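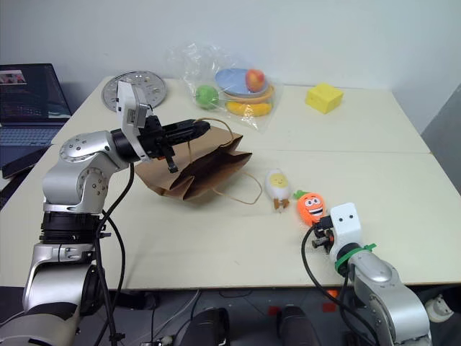 Section 4. Hanging the Sepp wall shelf

Read all of this before you drill. Takes an evening if the wall is good, longer if it isn't. Covers the 60 cm and the long version, same fixings in both boxes.

Before you start

Check the box. You should have the shelf board, the steel rail, a bag of wall screws, a bag of plugs, two end caps and the little hex key. Missing something – write to Rolanwood spares with the number on the box lid (starts with 697). Don't swap in screws from the drawer, the heads are too tall and the board won't slide over the rail.

You will need: drill, 6 mm masonry bit or 3 mm wood bit, level, pencil, tape measure, masking tape. A second person for the long shelf.

CAUTION: Check for pipes and wires before drilling. Never drill straight above or below a socket or light switch.

Step 1. Pick the height. Over a sofa, leave enough room that a tall person can sit back without hitting their head. Over a desk, sit down and reach up. Wherever your hand lands is good.

Step 2. Hold the rail to the wall, lip facing up. Level on top. Mark the left hole only.

Step 3. Drill the left hole. Plug, screw, but leave it a half turn loose so the rail can still swing.

Step 4. Level again, mark the remaining holes throught the rail. Swing the rail down out of the way and drill them.

Note: Drywall only – the plugs in the bag are for brick and block. Hit a stud with at least two screws, or buy proper hollow wall anchors. Plugs pushed into bare drywall will pull out, maybe not the first week.

Step 5. Swing the rail back up. All screws in, then tighten from the middle outward. Check level one last time. If it's off by a hair the middle screws have a bit of slot to play with.
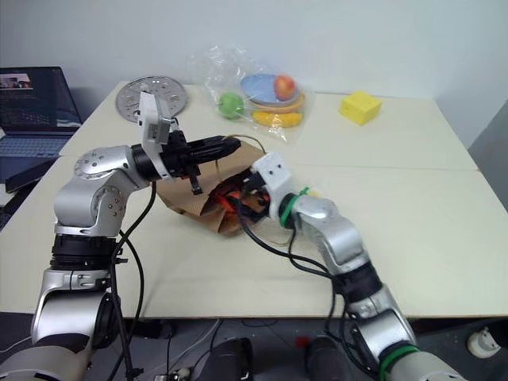 Step 6. Slide the board onto the rail. Keep it flat, push evenly with both hands. It should stop with a soft knock against the wall. If it jams halfway pull it off completely and look for a screw head standing proud.

Step 7. Turn the two grub screws on the underside with the hex key. Finger tight plus a quarter turn. More than that will dent the wood.

Step 8. End caps. Press on, no glue.

Loading

Maximum 20 kg spread along the 60 cm board, on brick or on studs. Less on anchors, go by what the anchor packet says. Heavy stuff near the wall, light stuff at the front. Not a seat, not a step.

Finish and care

Oiled boards come with one coat of Brumico oil. Give it a second before you put plants or candles on it. Thin coat, wipe off after 20 minutes, leave overnight. Lay the oily rags out flat outdoors to dry, don't ball them up – they can catch fire by themselves.

Painted boards: damp cloth, no scouring pads. Touch up paint is the Wutton range, ask for the same color name as on you label.

Retighten the grub screws after the first month and then whenever you dust under there.

If the shelf tips forward

Empty it first. Usually the grub screws. If those are tight take the board off and check the rail is flat to the wall, old plaster bulges more than you'd think. A thin washer behind the low spot fixes it.

Text: Deividas Vaher. Revised 13 Nov 2002, replaces the folded sheet in older boxes.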